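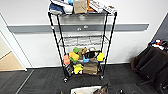 Family Notices and Remembrance Board > Writing the Obituary

Topic: How long is too long? Mom's notice for the Bindau paper

prairie_aunt
Hello everyone. I've been reading this board for a while and never posted, so please forgive me if I ramble. We lost Mom last Saturday and I'm the one in the family who "writes," meaning I do the Christmas letter. My brothers handed me the obituary and went off to deal with the house. I sat down with a pot of coffee and by suppertime I had 2542 words. I know, I know. The Bindau paper charges by the line, and Manetti's (the funeral home on the hill, they've done our whole family) says they'll post as much as I like on their web page for nothing. So do I cut it down for print? And what on earth do I cut? She taught Sunday school, she ran the school kitchen for 28 years, she raised four of us plus two cousins, and she had opinions on pie crust that I feel the public should have.

quillback
So sorry about your mom. She sounds like somebody I'd have wanted to eat lunch near. I'd do two versions. Keep the long one for the funeral home page and give the paper a short one with her full name and maiden name, her age, the town, the family, the service time and one or two things that were purely her. Then add a line at the bottom saying the full story is on the Manetti page. We did that for my dad and the printed one came to 20 lines and people cut it out and stuck it on their refrigerators just the same.

OldMillRoad
My condolences too. I'm going to disagree a little with quillback, and I hope it's taken kindly. Those web pages don't last. The Olaletti home over our way got bought out and every notice they'd ever posted went with it, my sister's included, along with all the messages folks had left her. The newspaper is on film at the library. If there's something you want her great-grandchildren to find, put it in the paper and pay for it.

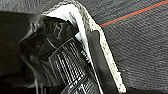 And I'd say the same about the maiden name, the names of her parents and where she was born. I've been working on my own people's history a good many years now, and the notices that have helped me most were the plain ones that named everybody. I've had three generations fall into place on account of one survivor list.

quillback
Fair point about the page disappearing, I hadn't thought of that. Still, paper rates being what they are, not every family can manage it, and I'd hate for anybody to read this and feel they'd shortchanged their mother. You can print the long version at home and take a copy to the library yourself. Ours keeps a folder and was glad to have it.

prairie_aunt
Oh, that's a lovely idea about the library, thank you! I'll call them. Now for the one we're really stuck on. My oldest brother was married twice, and his first wife stayed close to Mom right up to the end, drove her to her appointments and everything. I want her in the survivors. My brother is fine with it. His present wife is, well, not thrilled. Has anybody handled this?

marigold_in_april
Hugs to you. We had nearly the same thing with my grandmother. We wrote "and her dear friend and former daughter-in-law" and put it after all the family, in its own sentence, and everyone could live with it. If she did the driving she ought to be in there somewhere.

OldMillRoad
I'd leave off "former daughter-in-law" and only say dear friend. A person reading it eighty years on will be scratching their head otherwise, trying to fit her on the tree.

marigold_in_april
But that's what she was! If I were the person eighty years on I'd be tickled to know it. You just told us the survivor list is where you learn who everybody is, so I'd think you'd want more in it and not less.

OldMillRoad
All right, you have me there.

tabletop_hymnal
Coming in from the other side of the desk. I did the front office at a small home, Agarwal and Family, until I retired, and I typed up more of these than I could tell you. Some practical things, in case they help.

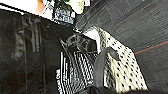 Have someone outside the immediate family read it through for spelling before it goes in. Grief does funny things to your eyes and I've seen people misspell their own children. Ask the paper what time of day they close the page, and ask whether the photo is extra. Don't print the street address of the house with the service time beside it, sad to say. And the pie crust goes in! Every family that left out the funny part came back and told me they wished they hadn't.

On the two wives, call the present one before it's printed and read it to her over the phone. Most of the hurt I saw came from folks finding out with everybody else.

quillback
That last bit of advice is worth framing. I'd have gone about it by text message and made a mess.

prairie_aunt
You are all so kind, I've been sitting here crying into the dish towel, in a good way mostly. I called my sister-in-law this afternoon and read it to her the way tabletop_hymnal said. She was quiet a bit and then asked if we could put her kids' middle names in, which I'd forgotten, so I did. We're going with "dear friend and former daughter-in-law." The print version still runs long and my brothers have agreed to split the bill 3 ways and let me off for doing the writing. The pie crust sentence is "She held that lard was the only honest shortening and would tell you so at your own table."

marigold_in_april
Oh, I love her. Please post the link when the long one goes up.

OldMillRoad
And tell us which issue it's in. I'd like to look it up on the film someday.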